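Carola Heitmann
Reheating bread in a small oven, short thread. Applies to crusty rolls and plain loaves, one day old.

Stale is mostly starch firming up. Water loss is a separate problem. Heat reverses the first for a few hours.

Wet the crust under the tap, 1 second per side. Skip the cut face.

Preheat fully. Rolls get 7 minutes, a half loaf 20.
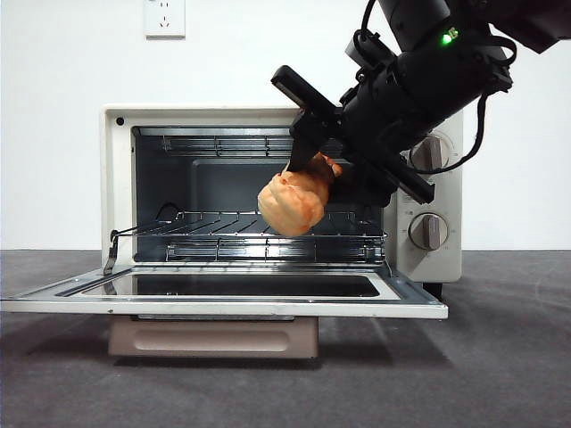 Rack in the middle. Top elements scorch seeds fast, so tent foil over anything seeded.

Rolls from Mercado need less water than the Fimby ones, which have a thicker crust.

Eat the same day. A second reheat gives you croutons.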